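Wutelum Suturing Practice Room: frequently asked questions

Who can book a session?
Anyone on the surgical training list, from first-year trainees upwards. Visiting trainees need a letter from their own department first. Send it to Charito Cabrera and she will add you to the booking page.

Where is it?
Room 601, at the far end of the corridor past the lifts. The door is kept locked, so ring extension 447 when you arrive.

How long is a slot?
30 minutes. You may book two in a row if the next one is free. Please be set up and ready to start at your booked time, and leave a few minutes at the end for clearing away.

Do I need to bring anything?
No. Pads, thread, needles and gloves are in the Ejigu cabinet. Bring your logbook if you want the session signed.

Which thread should I use?
Start with the black. It shows up well against the pad and you can see at once if a loop has gone slack. Cut it shorter than you think you need. Most tangles we are asked to sort out come from a tail that is far too long.

My stitches keep tearing through. What am I doing wrong?
Usually one of two things: the bite is too close to the edge, or you are pulling upwards when you tighten. Take more tissue on each side and draw the thread along the line of the surface. If it still tears, change to a new pad. Old ones go weak along the creases.

Can I reuse a pad?
Yes, until both sides are full. Write your initials on the back and put it on the Drelach tray. Unmarked pads are thrown out at the end of the month.

How far should I open the jaws?
Only as far as the job needs. In a narrow gap a wide opening will catch the tissue on either side. Out on a flat surface you have more room, but you should still keep both tips in view the whole time. Close on the needle a little back from the point, never on the point itself.
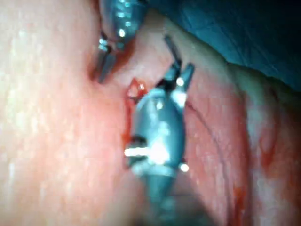

Jaws open at the work site
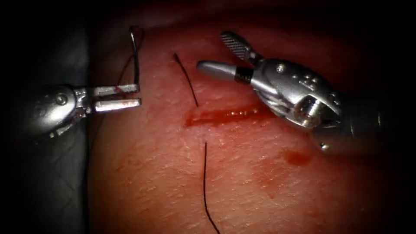 What if there is red fluid on the instruments when I finish?
Wipe them down before it dries, paying attention to the joint and the inside faces of the jaws. Serrated jaws need a soft brush. Do not leave them to soak.

Where do used needles go?
In the yellow sharps box, and count them in. If one is missing, stop and tell Kidus Alemneh before anyone else uses the bench.

Is the room open in August?
Mornings only. Normal hours start again in September.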